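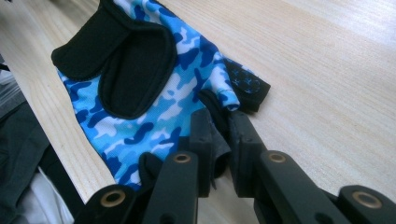
Fingerless glove on the pale table, with a fold of black fabric between the gripper fingers.

Grellergate Workshop Group
Minutes of the gathering meeting, 2019-10-01

In the chair: Friederike Stüber
Present: the Eto team, the Sauerland team, two guests from the Wisley evening class
Apologies: none received

1. Minutes of the last meeting

Agreed as written, with one change. Under "Cloth", the words "tea towels only" should read "tea towels first". Friederike said she would correct the copy on the shared drive.

2. Where we are with the glove examples

Friederike opened with the good news, and there was plenty of it. Since the last meeting the Eto team has recorded nearly 40 examples of picking up and moving a glove with the hand-held gripper. Gloves were put on the list in January as something to try "if time allows", and they have become the part of the work everyone wants to talk about. A tea towel has four corners and a fairly predictable middle. A fingerless glove has a stiff pad at one end, thin fabric that creases and rolls, and short finger openings that fold under whenever they get the chance – wonderful stuff for a learning system to chew on.

The Eto team said the most useful examples so far are those where the person holding the gripper takes a small pinch, stops, and then makes the move in one go. Where the hand hovers and changes its mind, the learner picks up the hovering too. The Wisley guests asked whether hovering examples should be thrown away. After a lively discussion it was agreed to keep them in a separate folder marked "slow" and leave them out of the next training run.

3. Where to pinch

Sauerland prefer to take hold near the finger openings. Eto have been getting on well with the edge of the pad. Both teams brought recordings and we watched several side by side, which was great fun and took longer than the agenda allowed.

Points raised:
Pinching the thin fabric gives a good hold but the rest of the glove swings.
Pinching near the pad keeps the glove flatter, though the gripper has to open wider.
A fold standing up from the table is easier to take than fabric lying flat.

Agreed that neither way is to be treated as the correct one for now. Each team will record 16 more examples using the other team's method, so that both sorts of grasp are well covered. Sauerland asked for it to be minuted that they expect to be converted.

4. Starting positions

The Wisley guests had spotted that many of the Sauerland recordings begin with the glove square to the table edge. A very good catch, and thanks were given. From now on the glove is to be dropped from a low height before each example and left as it lands, at whatever angle, creases and all. It should only be moved if it has fallen out of reach.

Clothes and cloths at the side of the table may stay there. The learner will have to cope with ordinary rooms sooner or later, and Eto reported no trouble from them.

5. Light

Some discussion of bright patches on pale wood. Eto would like a blind. Sauerland would like to leave the light as it comes and record at different times of day. Agreed to follow Sauerland until the next training run, then compare. If the bright end of the table is causing missed grasps we will see it quickly enough.

6. Notes with each recording

Friederike asked everyone to write the note straight after the example and to keep it plain: what was picked up, where it was held, whether it slipped. "Good one!" is nice to read but doesn't help with sorting. A slip is still worth keeping if the second try follows on in the same recording.

7. Actions

Friederike: correct the last minutes; set up the "slow" folder.
Eto: 16 examples held by the finger openings; lend Sauerland the spare gripper.
Sauerland: 16 examples held by the pad; record in morning and late afternoon light.
Wisley guests: look through the older recordings for glove positions that hardly ever turn up, and send a list to both teams.

8. Any other business

Eto asked whether socks could be next. Strong support from all sides – Sauerland have already started a bag. To go on the agenda for the next meeting, along with woolly hats.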